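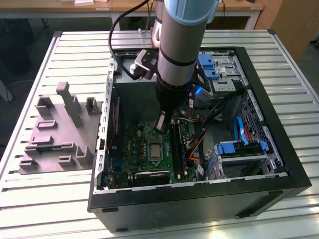 Landura is looking for 38 people to play an unfinished version of its next game, Cillix, at home on their own computers and tell us what goes wrong. Cillix is a turn-based tactics game for one player, set on a chain of river islands, and it will come out on PC first. We would like a mix of machines in this test, from bought-and-never-opened to the sort where the side comes off the tower and you know which slots the memory modules sit in and where the processor is. You don't need to know any of that to apply, but we will ask you what is inside your computer, and there is a small tool that reads it for you if you aren't sure.

## What the test covers

The test build holds the first two chapters and part of the third. The story scenes in chapter three have no voices yet and some of the maps use placeholder art. Combat, saving, the upgrade screens and the new camp menu are all in and are what we want tested.

We ran a smaller test in April on the first chapter only. It brought in 463 reports, and a lot of them were about two things: the enemy turn taking too long on older processors, and the undo button forgetting which way a unit had been facing. Both have been reworked. We need people who have not seen the game before as well as people who have, so if you took part in April you may apply again, but please say so on the form.

## What you would do

- Play seven sessions of an hour or more, spread over three weeks. You choose when.
- Fill in a short form after each session. It has a mixture of tick boxes and space to write.
- Send a report with your save file whenever the game crashes, freezes or does something that looks wrong.
- Join one voice call at the end, in a group of four or five, lasting 45 minutes.

Sessions one to three should be played in order, on the normal difficulty. After that you can play as you like. We would be pleased if at least one person tried to get through chapter two without using archers, as we have our doubts about whether it can be done.

## Who can apply

You must be 18 or over and live in the UK or Ireland. You need to be comfortable reading and writing English, as the test build has no other languages yet. Other languages will be tested separately.

You don't have to be good at tactics games. About a third of the places are being kept for people who have played very few or none, and the form asks what you have finished in the last year so that we can sort this out fairly. Please don't overstate it. A person who gives up on the second map is useful to us.

We are also keeping places for players who use a controller, players who use a screen reader or larger text, and players who are colour-blind. The text size options are in the build. The colour options for the movement grid are half done and we would like opinions before we finish them.

You can't take part if you work for another games company or write about games for pay. Students on games courses are welcome.

## What your computer needs

- Windows 10 or 11, 64-bit
- 8 GB of memory or more
- 20 GB of free disk space
- A keyboard and mouse, or a wired controller
- An internet connection for the download and for sending reports (the game itself runs offline)

Desktops and laptops are both fine. If you change a part during the test, such as the graphics card or the memory, put it on your next form. A fault that starts after a change of parts can take us days to trace if we don't know about it. Please don't overclock for the first three sessions.

There is no Mac or console version to test at the moment.

## What you get

Testers who finish all seven sessions and the call receive £120, paid by bank transfer within 30 days of the call. If you have to drop out after session three you will be paid £40. You will also get a copy of the finished game and your name in the credits, unless you would prefer to be left out.

## Confidentiality

You will be asked to sign an agreement before the download link is sent. Until the game is released, it means no streaming, no screenshots and no talking about the story outside the testers' forum. Other people in your home may see you play. They may not play on your account.

The build collects crash logs, frame rates and a record of the moves you make. It doesn't read your other files. Everything is deleted from our system six months after the test, apart from the agreement and the payment record.

## How to apply

Fill in the tester form on the Landura site. It takes ten minutes. We had 1377 applications for the April test, so we can't write back to everyone with reasons, but everyone will get a yes or a no by email.

Please have ready:

- the make and model of your computer, or a list of the main parts if you built it yourself
- the last three games you played, of any kind
- the times of day you could join a call

The form is read by Itsuki Yagi, who runs testing, and by Tetsuya Ishida from the design team. Questions about the test itself should go to Itsuki through the contact page, with "Cillix test" in the subject line. Questions about payment go to the office at the same address.

If you can't use the online form, write to us through the contact page and we will send it as a plain text document instead.

Posted 10 August 2023. The form closes when we have enough suitable people in each group, and we will put a note on this page when it does.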